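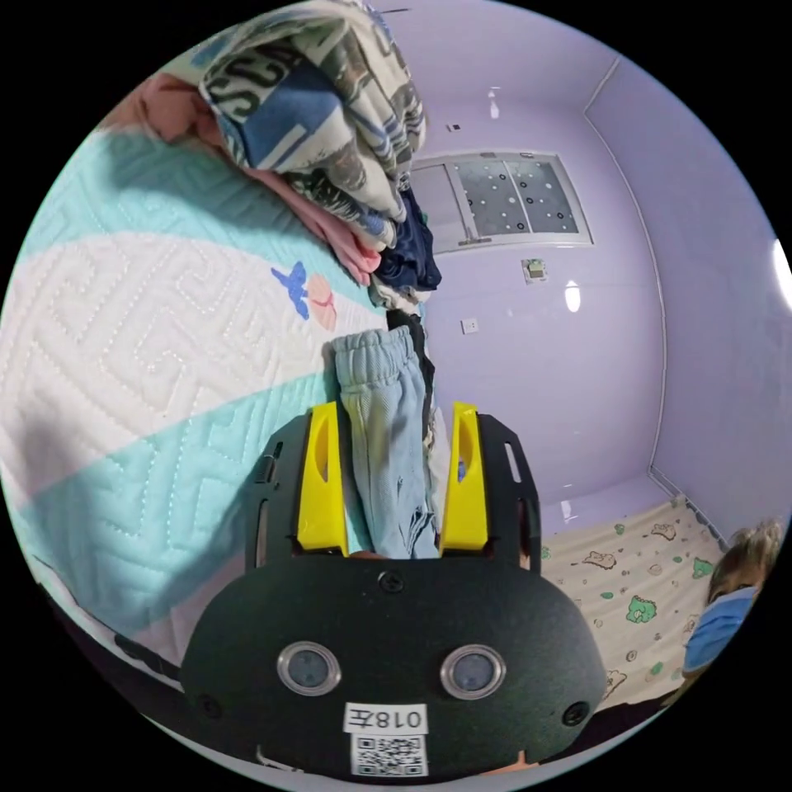 Too much trust and too few receipts, one reader wrote to us about the Tolurlow road money, and could somebody please explain how it got to this point? I took that question straight to the former county auditor, now retired, and came away with three pages of notes and a real liking for public ledgers, which I did not expect to have at my age.

We met in the back room of the Drellmont library at nine in the morning. The auditor asked not to be named while the case against two former officials of the Tolurlow roads department is still before the court, and I agreed to that. Everything else was on the record. Both of the accused have denied any wrongdoing.

The case began with gravel. "People expect a secret account somewhere," the auditor told me. "What I had was a delivery slip for a road that had been closed all winter. I remember putting my finger on it and thinking, well, where did the truck go?"

From there it was a matter of reading. The audit office pulled 491 invoices paid to Skivard, the contractor on most of the county's resurfacing work, and went through them one by one at a long table. Of those, 38 had no matching work order. Skivard has said it billed what it was told to bill and is cooperating with the prosecutor.

I wanted to know how you even start on a pile like that. The answer came with a lot of hand waving and a borrowed pencil (mine, and I did get it back). You sort by date first, then by who signed. You leave the amounts alone for as long as you can stand it.

"Big numbers pull your eye," the auditor said. "A big bill usually has five people looking at it already. I go to the small ones just under the limit, the ones a single person can approve. That's where I'd look in any county in the country."

In Tolurlow the limit was set by a rule so old that the typed copy had a coffee ring on it. Anything under it could be paid on one signature. The county board changed that in August, and payments of any size to an outside contractor now need a second name. I think that is wonderful news, and I said so. The auditor was a little cooler about it.

"It's good. I argued for it. But a second signature only helps if the second person reads the page. I've seen people sign a stack while talking on the phone."

We got onto Vörös next, the payment software the county bought partway through all this. I had assumed it was how the missing work orders came to light. It played a part, the auditor said, mostly by being annoying. It would not let a clerk close out a payment with an empty work order field, so clerks began typing in a row of zeros, and a row of zeros is very easy to search for. "I loved those zeros! Somebody had left me a trail without meaning to."

What about the clerks? There has been plenty of talk in town that they should be charged too. The auditor shook this off quickly. None of them is accused of anything, and several had asked questions in writing early on. Those notes were kept in an ordinary folder in an ordinary drawer, and they are now part of the court file.

"If you work in an office like that and something smells wrong, write it down, put the date on it and keep a copy. You don't need to be brave about it. You can be scared and still keep a copy."

I asked if the money will come back. Some of it might, if there are convictions and if a judge orders it, and the auditor would not guess at a sum. The closed road has since reopened, with a fresh surface paid for out of a state grant. I drove over it on the way home and it is very smooth.

Before we packed up I asked what regular residents can do, and the auditor lit up. County payment records are public. You can ask for them at the front desk in Drellmont, and you don't have to give a reason. "Pick one thing you know about. Your street, your kid's school bus, the plow. Ask what was paid for it and then go look at it."

I have put in a request for the snow plow contract. The desk closes at four.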